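Section 4: Setting out the bench

Read this section before opening the parts bag. It applies to the Dilon bench kit and to the older Odo kit, which has the same contents in a smaller case.

4.1 Before you start

Clear a space in the middle of the worktable. Switch the bench power supply off at the wall and leave it off until Section 6. The back of the table is for storage and the front is for work.

4.2 Placing the tools and containers

1. Put the power supply at the back right, on its red mat or board.
2. Stand the basket with the cordless drill and the white coiled cables at the back. Take the battery out of the drill if children use the room.
3. Put rolls of tape in the lidded plastic box at the back left.
4. Hang the black wire basket from the top bar. It is for light items only. Do not load it with more than 3,000 g.
5. Keep coiled grey cables in the wire-mesh basket on the left.
6. Lay the hammer and screwdriver flat, with the bag of small parts close by on the right.

4.3 Placing the spring

7. Set the teal tray to the right of centre.
8. Put the red coil spring in the tray. Do not leave it loose on the table, as it rolls.
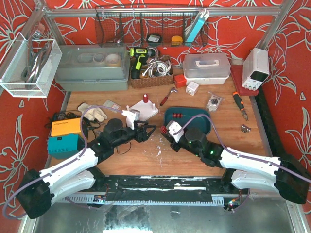
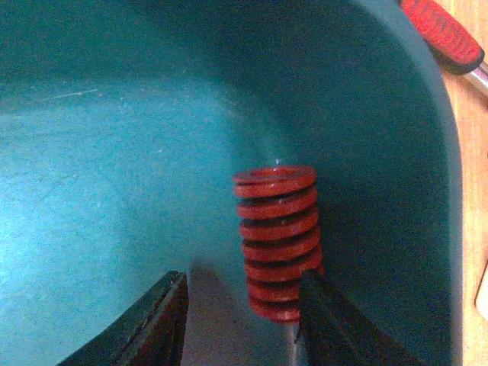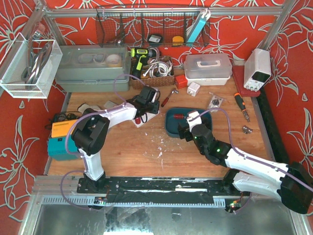 The red spring in its teal tray.

9. Check the spring for cracks and flaking paint. Replace it if you find either. The part number is 11-25 in the Vakulenko spares list.
10. Wipe the tray with a dry cloth. Do not use solvent on the plastic.

CAUTION: Never compress the spring by hand or in a vice. Wear gloves and eye protection when fitting it (see Section 5).

NOTE: Any deep plastic tray will do if the original is lost, provided the sides are higher than the spring lying down.

4.4 Cables

11. Uncoil only the cable you need. Keep plugs and adapters off the front edge of the table.
12. Check each plug for a loose or cracked casing. Put damaged leads aside and label them.

4.5 Putting away

Return the small metal pieces to their bag before moving the tray. Sweep scraps off the tabletop with a soft brush. Store the kit indoors, below 25 °C.

Replacement trays and parts bags can be ordered from the Flidbridge stores. Mark the order for Fedir Panasiuk and give the kit name.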